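How do you store craft sticks once the packet has been opened?
Posted in Home & Hobby > Sorting and Storage
November 24, 2019
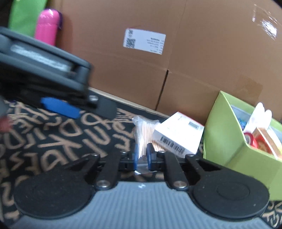 The packet of sticks and the little white box that lives next to it, on my black cloth.

Zahira Krishnan

Hello everybody, and thank you in advance for reading, because I do tend to go on. I run a little craft table on weekends at the Horkdale community hall, mostly for kids between five and ten with a few grandparents who come along for the company and end up making more than the kids do. We go through a lot of thin wooden sticks. Picture frames, plant markers, little fences for little farms, you name it.

My trouble is the packaging. The sticks come in those clear plastic packets that are fine right up to the minute you open them, and then they are never fine again. I have tried folding the loose end under. I have tried a rubber band, which either snaps or squeezes the whole bundle so hard that the sticks at the edge shoot out the side. I carry everything over from my house in one tote bag, together with a few small cartons of odds and ends, and by the time I get there I have sticks at the bottom of the bag, sticks in my scarf, and once a stick inside my lunch.

I would love something that (a) keeps them straight and together, (b) survives the tote bag, and (c) doesn't cost much, as I pay for most of this myself. I bought a bulk lot of 600 in September and I still have most of them, so whatever I choose has to work for a big supply at home as well as a small one for the table. Oh, and does it matter whether I keep them in the plastic? A few from an older batch went a bit wavy and I never worked out why.

Thank you so much!

Ximena Barajas

Hi Zahira, your craft table sounds lovely, and I laughed at the lunch because I once found one in my shoe.

I taught elementary art for years and my advice is to get them out of the packet the day you open it. Those packets are made for the trip from the store and not for much after that. For the table I like a wide jar or a straight-sided mug, with the sticks standing up like pencils. The kids can see them and take what they need, and when it's time to clean up even the smallest ones know where they go. Don't fill it to the very top though! If they're wedged in tight, the first child to pull one out brings twelve friends with it.

For the tote bag you want something with a lid, and a bit longer than the stick. I use an old plastic pencil case, the hard kind that clicks shut. Take one of your sticks with you when you go looking and try it in the case before you pay – I have come home with the wrong size more often than I'd like to admit. If the case is only half full, roll up a paper towel and tuck it in beside them so they don't slide around and get crossed over each other.

For the big supply at home, I'd leave the unopened packets alone and lay them flat in a shoebox. Write on the end of the box what's in it and roughly how many packets are left, and cross it out as you go. And those little cartons you mention, I'd give them a shoebox of their own. When everything is heaped together the corners of the boxes push into the plastic and that's how you get splits.

As for the wavy ones, my guess would be damp. Ours did that when the supply closet was next to the sinks. They were still perfectly good for painting and gluing, so don't throw them out.

Patricio Arrieta

zip bag. squeeze the air out. done

Stelios Koutsoukos

I agree with nearly all of what Ximena wrote and would only add a couple of things, from the point of view of somebody who builds models and gets through a fair number of these sticks himself.

If you do want to keep using the packet, cut the end open neatly with scissors instead of tearing it. Then you have a straight flap you can fold over twice and hold down with a clothespin or one of those binder clips from the office drawer. It isn't pretty but it does hold, and a clip doesn't squash the bundle the way your rubber band does. Put the clip on the flap only, well past the ends of the sticks.

On the damp question, keep them off a basement floor and away from an outside wall. I had a batch go wavy in my garage one winter. I laid them flat between two boards with a few heavy books on top and left them for a week, and most of them came back straight enough to use. The stubborn ones became paint stirrers, and I'm still using them.

Zahira Krishnan

Oh, thank you all, what a kind bunch! I have a pencil case in the hall closet that I think is long enough, so I'm going to go and try it this evening. And Stelios, my old batch was on the laundry room shelf, so that's probably that mystery solved. Patricio, I have zip bags too and will use them for the buttons!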